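A box with small rooms
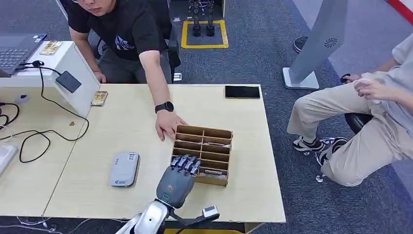
The wooden organizer on the table, with one card in it already.

Since July I am trying to bring some order to our work table, and I want to write down how it goes, maybe it helps a person with the same problem. My problem is cards. I have name cards, memory card covers, loyalty cards from the Jara bakery, and small paper labels which I cut myself. Until now they all lived together in a cookie tin. To find one, I had to pour out the whole tin.

The organizer is from Stenis, a small shop near the tram stop in Testeck. I paid 605 for it, and I thought for two weeks if this is too much for a box. It is light brown, made of thin plywood, open on the top, with two columns of little slots. I like that it has no lid. With a lid I would put things on the lid, I know myself.

On Sunday I started to sort. My first plan was by color, and this was a mistake, because almost all my cards are white or cream. Now I sort by how often I need them. The cards for every week go to the lower slots, close to my hand, and the old ones go up.

The cables are the next task. They still hang from the white cabinet and go over the left part of the table, and I did not decide yet where they should go. I looked at cable clips from Mussa, a pack of 23, but I will first measure the cabinet.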